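Wurnel says its planner can learn chores from head-camera video. The proof is thin

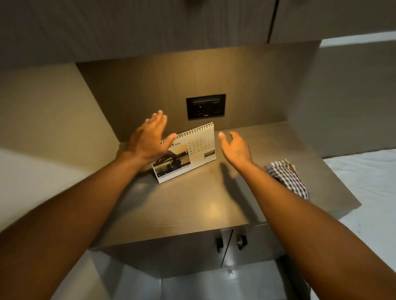
Photo: Wurnel

Robot software maker Wurnel released a new version of its motion planner in November, claiming it can pick up household tasks from first-person video of people's hands. One clip has a pair of bare hands reaching for a desk calendar.

The company trained on 2531 clips and reports results for 16 tasks. It has not said how many tries each task got, or who picked them.

"Finding a hand in a video is the easy part," said Angharad Bevan, who writes grasping software at Jileck, a competitor. "I want to see what the arm does when the calendar slides."

Wurnel's Corrado Fiore said failure logs would come "when they're ready." The test code is not public. A license covers 6 robot arms, and Wurnel would not name a paying customer.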